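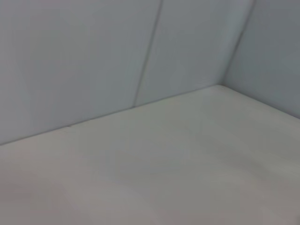

A Plain Box for Robot Arms: The Birkell Enclosure Kit Under Review

Most of the money in a small automation project goes into the arm. The surroundings get whatever is left, and that tends to be a bench, a sheet of board and a lamp clamped to a shelf. Sikthorpe's Birkell kit is an attempt to sell the surroundings as a finished product: a light-colored enclosure of flat panels, delivered in cartons, sized for one tabletop arm and intended for camera-guided picking.

We assembled a kit and ran an arm in it through most of October. The short version is that the panels are good, the documentation is adequate, and the joints need more attention than the manual gives them.

What the kit contains

The standard version covers a floor 802 mm deep and comes with wall panels, a floor panel, corner joiners, a leveling set and a printed drilling template for the arm base. The arm, controller, camera and table are the buyer's problem. Sikthorpe sells a lighting bar separately. We did not use it.

Panels are finished matte on the working side. The color is a pale gray with a cool cast on the walls. Under overhead light the floor reads slightly warmer than the walls, and the side wall facing away from the source drops by a clear step in brightness. Anyone segmenting by color threshold should expect this and calibrate each surface separately. A single background value taken from the floor will not hold on the shaded wall.

Glare was not a problem at any wrist angle we tried. Shadows on the floor stay soft and have no hard outline under diffuse light, and our edge detector ignored them at default settings. Under a single spot lamp it did not, and the manual is right to advise against one.

The seams

Where two wall panels butt together there is a thin dark vertical line. The inside corners are cleaner, and the floor junction is cleaner still, a narrow crease that runs straight along the wall. The panel seam is the one feature that a vision system will find in an otherwise empty box.

This has a good side and a bad side. A fixed straight line of known position is useful for a quick check that the camera mount has not shifted, and after a few days we had written a routine that does this at startup. On the other hand, a detector trained on thin parts such as cable or wire can return the seam as a candidate. Masking it takes a few minutes in fixed-camera setups and rather longer with a wrist camera, where the line changes angle with every pose.

The manual suggests closing the seam with the supplied filler strip. We fitted one. It reduced the contrast of the line without removing it, and it has to come off again if the panel is ever replaced.

The floor junction collects debris. Small pale flecks end up at the base of the wall and are hard to spot by eye against the finish. A soft brush is enough. Compressed air moves them into the corner, where they stay.
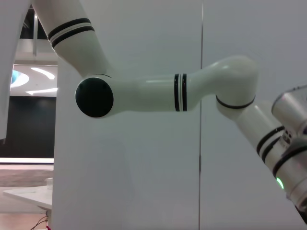 Fit around the arm

The walls are tall enough to fill most of the background behind an outstretched arm. They do not close off the room. With one side left open, as the kit is designed, a camera pointed that way takes in ceiling lights, dark walls and anything else beyond the opening. Sikthorpe offers a curtain panel for this, with a lead time of 7 weeks at the time of our order.

White arms are a weak match for the enclosure. Our own self-masking step relied on contrast between arm and background, and it worked well on black bands and joint caps and poorly on the white segments between them. We replaced it with a mask computed from joint angles. Buyers with a dark arm can skip this.

Cable routing is left to the user. There are no clips, channels or grommets in the standard kit, and cables run off the table edge wherever gravity takes them. For a product sold on tidiness, this is a noticeable gap.

Assembly and price

Two people needed 6 hours, including leveling. The drilling template was accurate. The corner joiners must be tightened in the order printed on the carton lid, which differs from the order in the manual. We followed the manual first and had to loosen one full side.

The base kit is listed at 400 dollars, without curtain panel or light bar. The nearest alternative we know of, the Stastberg modular booth, has overlapping panels and therefore no open seam, but its finish is glossier and it needs a wider table. Taheri sells loose panels in a similar gray for those who prefer to cut their own.

Verdict

Recommended for fixed overhead cameras and for parts larger than a coin. For wrist cameras and thin parts, budget time for masking the seam. A second revision with cable clips is planned, according to Sikthorpe's product sheet, and the panels will carry over unchanged.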